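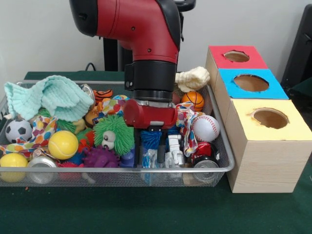 What do you do with a toy basket that's too full to find anything in?

Take the soft things out first, then the balls, and leave the odd little stuff for last.

I got that answer from the woman who runs the Kena toy library in Bresomstead, and she said it before I'd even put my bag down. She has 82 families on the books and a shelf of mesh baskets that all need going through in June. I came for a chat and stayed until four.

"People think a basket is storage," she told me. "It's more like a drawer with no lid. Everything goes in and the cloths go on top, and then you can't see the tennis ball you came for."

I asked about the cloths, because I'd have put them somewhere else entirely (I have a thing about laundry!). She laughed at me. "The little ones love them. Polka dots especially. Peekaboo, hiding a ball, wiping the floor — they get more use than the plush."

And the spiky balls? She swears by them. They're easy for small hands to hang on to, she says, and they rinse clean in the sink. 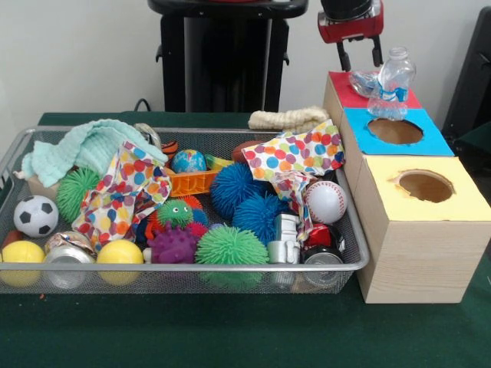
Balls, cans and polka dots in the tray, with the stacked boxes alongside.

The boxes with round holes were what I wanted to go home and copy. "Cardboard, a cutter and a cup to trace around," she said. "Paint the top if you feel fancy. My first one fell apart in a week and I just made another."

Her one firm rule is about the cans. She runs a finger around every rim before a can goes out on loan, and if it catches, it's recycling. I checked mine at home that evening and threw out two.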